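I've had the Trundham mid-tower open on my desk since Monday, and I finally feel like I can say something useful about it. Short version: I like it, I'd buy it again, and I have one big complaint about the drive area that I'll get to.

I bought it for $116 to replace an old case with a power button I had to hit with a pencil. Everything inside moved over: same board, same power supply, same two hard drives full of family photos and a frankly silly amount of music. I gave myself an evening for it and was done by 10:30, with a break for soup.

The good stuff first. The side panel comes off easily and goes back on just as easily (my old one needed a knee). The standoffs were already in the right spots for my board, the front panel cables were long enough, and the feet don't slide around. It weighs 32 pounds with everything in it, so get a friend if you're going up stairs!

The metal drive cage is solid. Drives slide in, the screws line up, no rattling. I was expecting it to flex when I leaned on it, and it didn't budge. Where it loses points is elbow room. Once the drives are in, you're left with a pretty narrow space for the SATA power plugs, and the power bundle from my supply is the stiff old kind with yellow, red, orange and black wires that all want to go their own way. Add a data cable looping around next to it and you're mostly working by feel. I plugged the second drive in, bumped the first one loose, fixed that, and had to start over with the data cable. Another inch would have solved the whole thing.

What worked for me in the end was doing the power plugs before the data cables, and leaving the data cable in a big lazy loop instead of trying to tuck it flat. It's not pretty – my old Sorrentino case had much nicer places to hide things – but it's easy to get back in there later. If your power supply has flat cables you'll probably wonder what I'm whining about.

I'd also have liked a few more tie-down points. There are 2 near the cage and they're both behind where you want them.

Four stars from me. Great case for the money, cramped around the drives, and I'm keeping it.

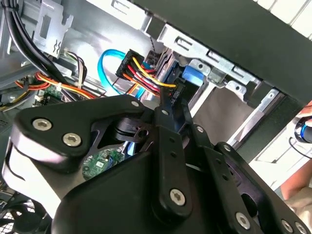

Jolien Hendriks: I have the same case and ended up getting a right-angle SATA power adapter for the lower drive. It gave me enough room to close everything up without the wires pushing back. Do check which way the angle goes before you order, though. My first one pointed straight into the cage and I had to send it back.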